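Ticket 2483 – Canister vacuum loses suction after 15 minutes
Status: open, waiting for customer

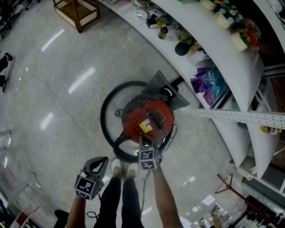
Photo: Remwood Support Library

Opened 2023-05-25, product group: canister models, region Urnby

Customer report:
The vacuum starts normally and the suction is strong. After roughly 15 minutes the sound becomes higher and the suction is weak. Then the motor stops completely. If the customer waits 48 minutes or more, it starts again. The bag was replaced in October and is less than half full.

Checks done by phone:
– Hose removed, one end held to the light. No blockage seen by customer.
– Floor head removed. No change, so the head is probably not the cause.
– Other wall outlet tried, without extension cord. No change.
– Exhaust filter: customer did not know that this model has one. It was never changed.

Comment from second line:
The stop is most likely the thermal protection. It is normal that it does not reset at once. Please do not advise the customer to press the power button many times, this does not help. A clogged exhaust filter gives exactly this behavior – we had 12 similar tickets from the Covoslow store, and in nine of them a new filter was enough.

Next step:
Filter set ordered from Leemans, sent to the customer address. The customer should let the motor cool, change both filters, and run the vacuum for 15 minutes on hard floor. If it stops again, please book it in for a motor check at Urnby.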